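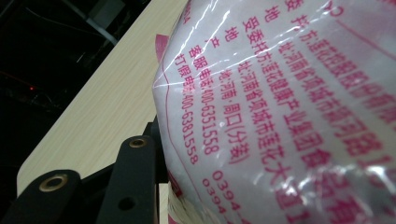

Slide 1: back of the bag, producer lines in red

Talks > Kitchen basics > Dry goods
Home Programme Speakers Notes Contact
January / Archana Awasthi

Say hello, thank Mirta Rivadeneira for the room. 4 parts, keep moving. Water nearby.

1. Reading the back of a packet
Leave slide 1 up. Ask who reads the back. Usually two hands, if that.
Company name first, Lotus (莲花). Then who commissioned it, then address, Xiangcheng in Henan. Place of origin has its own short line: Zhoukou, Henan. Bracket after it says 分装, repackaged. Dwell on the bracket!! Origin line tells you where, bracket tells you it was portioned out from something bigger.
Phone lines: one is customer service, other is for reporting fakes. People like that one. Pause.
White and powdery in there, and plenty of things in a kitchen are. Salt, caster sugar, cornflour, MSG, bicarb. So never bin the bag before the jar has a label on it. Tell the Waleo story (short version, cornflour in the tea).

2. Bag or jar
Straw poll from the Kindix newsletter, 218 replies. Most keep stuff in the bag with a peg on. Fine for a fortnight, not for a damp kitchen.
Leobardo will say tins. Let him, 1 minute max.

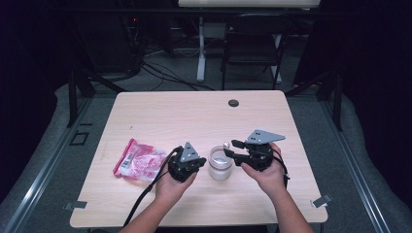 Slide 2: glass jar on the table, pink and white bag over to the left

Jar has a bit of liquid in it. Use this to get on to drying. Any jar that's held liquid: wash, rinse, upside down on a rack overnight, then leave it open another hour. A teatowel is not enough, powder finds the one wet spot in the shoulder and sets like plaster.
Clear glass good, you see the level. Also you see clumps early.
Crumpled bags: the barcode label is worth cutting out and taping to the jar. Same for the origin line. Scissors, not tearing.

3. Labels
Masking tape, pencil. Name, date opened, thats it. Lợi Âu does his in two langauges, good idea for shared kitchens, mention Flirkden house.

4. Questions
Likely ones: rice in the salt (yes ok), freezer (no, condensation), how long does it keep (look at the packet!)
Hand round the sheet. Back by Tuesday please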